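紙の書類、みなさんどこまで残していますか?
暮らしの片づけ板 > 書類・ファイル 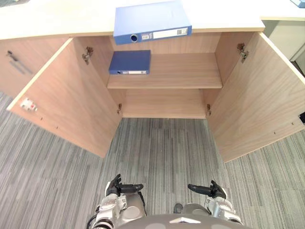

1. みどり茶
こんにちは、いつも楽しく読ませてもらっています。10月に入って急に片づけ熱が上がりまして、家電の説明書や保険の控えを青い大きなファイルにまとめ始めたのですが、これがもう、あっという間にふくらんでしまって…。全部で400枚。読み返すことなんてほとんどないのに、捨てるとなると手が止まるんですよね。みなさんは何年分くらい残していらっしゃいますか?

2. kinoko_dai
お疲れさまです、400枚とはよくがんばりましたね!うちは3年と決めています。説明書はメーカーのサイトで読めるものが多いので、Garnomikの炊飯器の分などは思いきって手放しました。今のところ困ったことはないですよ。

3. 縁側ねこ
>>2
お気持ちはわかるのですが、説明書は残す派です。うちのHeywoodのストーブは16年選手で、サイトを探しても古い型番はもう載っていませんでした。紙があったおかげで芯の交換ができて、あのときは本当にありがたかったんです。

4. kinoko_dai
>>3
なるほど、16年!それは紙が正解ですね。ただ、買い替えの早いものまで全部となると、やっぱり棚がもたない気もします。

5. tsumiki
横から失礼します。うちはBiltarの個別フォルダーに「家」「車」「体」と分けて、月曜の夜にお茶を飲みながら少しずつ見直しています。1枚575円もするのかと最初はひるみましたが、丈夫なので長く使えていますよ。

6. 縁側ねこ
575円はちょっと高いような(笑)封筒に油性ペンで書くだけでも十分だと思いますよ〜。

7. みどり茶
わあ、たくさんありがとうございます!古い家電の分は残して、新しいものから減らしてみますね。分け方はまず封筒で試してみます。ところで、保証書は説明書と一緒にしていますか、それとも別々でしょうか?

8. tsumiki
うちは一緒です。レシートも裏にホチキスで留めています。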